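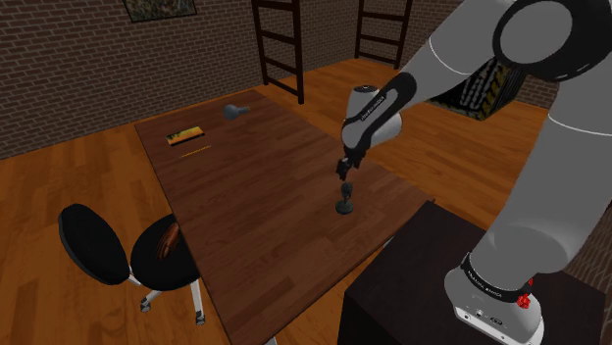 Garra de dois dedos ou ventosa para peças de haste fina? (simulação, braço Franka)

Anselmo Brandão

Boa tarde a todos! Estou montando uma comparação de garras em simulação e queria ouvir quem já passou por isso. O braço é um Franka Emika em cima de um pedestal, ao lado de uma mesa comprida de madeira, e a garra por enquanto é a de dois dedos, apontada direto para baixo. A peça que me tira o sono é o suportezinho escuro: base redonda e larga, haste fina e uma espécie de copinho em cima. Os outros objetos da mesa (a caixa amarela e laranja, a vareta amarela e a peça cinza em forma de lâmpada) eu deixei para depois.

Rodei 100 tentativas com a garra descendo na vertical e fechando na haste. Em 11 delas a peça girou entre os dedos na subida e a base ficou balançando como um sino. Nas demais foi lindo de ver, sério, dá vontade de ficar assistindo o dia inteiro!

Minhas dúvidas: vale a pena testar uma ventosa nessa peça ou é perda de tempo? E, se eu ficar com os dois dedos, é melhor pegar pela haste ou pelo topo? Uso o controlador Dotik em modo de posição, com os ganhos que vieram de fábrica. Em setembro quero repetir tudo com o braço de verdade, então prefiro uma solução que não dependa de truque do simulador.

Chanida Nilsuwan

Que montagem boa, Anselmo! Fiz uma comparação muito parecida no ano passado, com taças e castiçais, e me diverti demais.

Sobre a ventosa: para essa peça eu não começaria por ela. A ventosa quer uma superfície lisa, mais ou menos plana, maior que o lábio de borracha. O topo em copinho é pequeno e, se for côncavo, o vácuo não fecha. A base é larga, mas para chegar nela por cima você teria que desviar da haste e pegar a peça fora do centro, e aí ela tomba assim que sai da mesa. Agora, para a caixa amarela e laranja eu testaria com gosto! Caixa achatada é onde a ventosa brilha, e a comparação fica bem mais interessante com um objeto em que cada garra ganha.

Sobre os dois dedos, pegue pela haste, só que mais alto do que a intuição manda, logo abaixo do copinho. Com uma base larga o centro de massa costuma ficar lá embaixo, e a peça pendurada tende a voltar sozinha para a vertical. O giro que você descreve me parece falta de atrito torcional no modelo de contato. Muita gente configura só o atrito de deslizamento e esquece o outro – foi exatamente o meu erro. Com contato quase pontual entre dedo plano e haste cilíndrica, qualquer desalinhamento vira rotação.

O que eu faria, nesta ordem:

Confira os parâmetros de atrito torcional e de rolamento nos dedos e na peça.

Troque os dedos planos por dedos com um sulco em V. É uma malha simples, e depois dá para imprimir a mesma forma para o braço real.

Diminua a aceleração na subida, principalmente no começo. Eu subo 2 cm bem devagar, espero a peça assentar e só então solto a trajetória normal.

Com o sulco em V, rodei 263 pegadas numa haste parecida e não perdi nenhuma por giro. Sua geometria pode ser diferente da minha, mas estou apostando em você!

Pongsak Kaewkla

aumenta a força da garra que resolve

Fongchan Suwannarat

Concordo com quase tudo da Chanida, mas queria puxar a conversa para o controlador. Modo de posição com ganho alto é meio bruto para esse tipo de pegada: se os dedos fecham um pouquinho fora do centro, o braço não cede e empurra a haste para o lado. Em impedância, com rigidez baixa no plano horizontal e alta na vertical, o braço se acomoda à peça durante o fechamento. No meu caso foi a mudança que mais ajudou, mais até do que mexer nos dedos.

Comparei o Dotik com o Lekota nessa mesma situação. Gostei dos dois! O Lekota deixa ajustar a rigidez por eixo logo na configuração; no Dotik eu tive que escrever um arquivo à parte, mas depois de pronto ele se comportou muito bem e o registro de forças é uma delícia de analisar.

Só um cuidado com a comparação: mude uma coisa de cada vez. Se você trocar dedo, atrito e controlador na mesma tarde, vai ter um resultado ótimo e nenhuma ideia de onde ele veio. E varie a posição inicial da peça, com a mesma semente aleatória para todas as garras.

Comentários

Anselmo Brandão: Chanida, era o atrito torcional mesmo, estava em zero! Corrigi e o balanço quase sumiu. Hoje à noite desenho os dedos em V.

Seon-mi So: Pongsak, cuidado com essa dica no braço real. Apertei demais uma haste de plástico e ela partiu.

Pongsak Kaewkla: a minha era de aço kkk

Fongchan Suwannarat: Anselmo, se quiser o arquivo de rigidez do Dotik eu mando, só preciso tirar uns comentários meus de dentro.

Anselmo Brandão: Quero sim, com comentários e tudo!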